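Olteanu Reports Two-Arm Handover Method Trained on 1,788 Demonstrations

Reading time: 3 minutes

BRADSIDE, August. Olteanu, the manipulation research group at Bradside, has released results for Gedano, a method that teaches a two-arm robot to pass an object from one gripper to the other in midair. The policy was trained on 1,788 demonstrations recorded by human operators and tested on 2,148 handovers. The work was carried out jointly with Cundetti, which built the control software.

Handing an object between two arms is a routine step in packing, kitting and kitchen work. It is also a common point of failure. The giving arm has to hold the object still while the receiving arm finds a place to grip that the first set of fingers has not already taken. If the giver opens too early, the object falls. If it opens too late, the two arms pull against each other, and a soft object can bruise.

Most existing systems avoid the problem by setting the object down and picking it up again with the other arm. That takes longer and needs clear space on the table. It also changes how the object is lying, so the second arm has to look for it again.

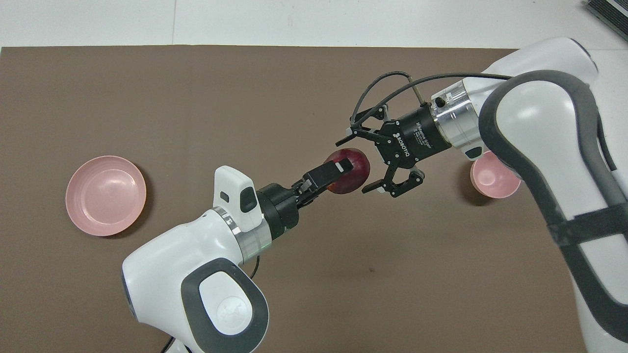 Gedano treats the exchange as a single motion shared by both arms. One network reads the camera views together with the joint positions and gripper widths of both arms, and it puts out commands for the pair at the same time. There is no separate "give" program and "take" program, and no fixed meeting point. The network also predicts a release value between zero and one. The giving gripper opens only after that value has stayed above a set threshold for 4 control steps in a row.

The release value is learned from the demonstrations without hand labeling. During training, the software looks backward from the moment the operator opened the giving gripper and marks the steps in which the receiving gripper had already stopped closing. Those steps become the positive examples. Demonstrations in which the operator dropped the object were kept in the training set and supply negative examples.

Round objects received particular attention. An apple offers no flat faces for parallel fingers, and a grip placed even slightly off center tends to push the fruit out of the other gripper. In the demonstrations, operators usually brought the receiving fingers in at an angle to the giving fingers. The trained policy does the same, although no rule about finger angle was written into it.

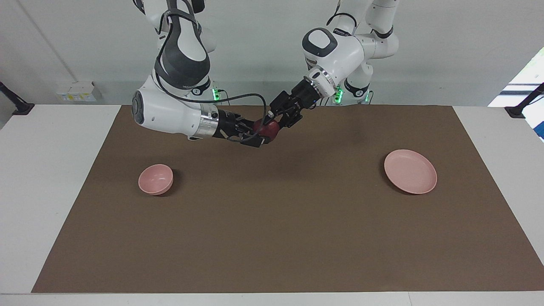

The two arms at the exchange point, with a red apple between the grippers and a pink bowl and plate on the mat.

Testing compared Gedano with 2 other methods: a scripted handover at a fixed point, and a learned policy with the same network but no release value. All three ran on the same arms and used the same starting layouts. Gedano dropped fewer objects than either. The gap was widest on round items and smallest on boxes, where the scripted method already did well.

The policy without a release value failed mainly by opening the giving gripper while the receiving fingers were still moving. With the release value added, early opening became the less common error. Most of the remaining failures came before the exchange, when the giving arm picked up the object in a way that left the other arm nothing to hold. The current method does not plan the first grasp with the handover in mind.

Other limits are noted in the technical report. All testing was done with one arm model and with rigid or nearly rigid objects. Cloth, bags and filled cups were not tested. The release threshold was set once by hand and kept the same for every object, and the group has not measured how well that setting would carry over to other grippers.

Olteanu plans to extend the method to first-grasp selection and to repeat the tests with objects of uneven weight. Cundetti will maintain the control software and add logging of the release value, so that other groups can inspect failed exchanges step by step.

The technical report, the training code and the full set of demonstrations, including the dropped ones, are available on request from the Olteanu press office at Bradside.

Related items
Gedano technical report: summary and errata
Cundetti control software: notes for two-arm setups
Recording demonstrations at Bradside: operator guide
Olteanu results on single-arm grasping of round produce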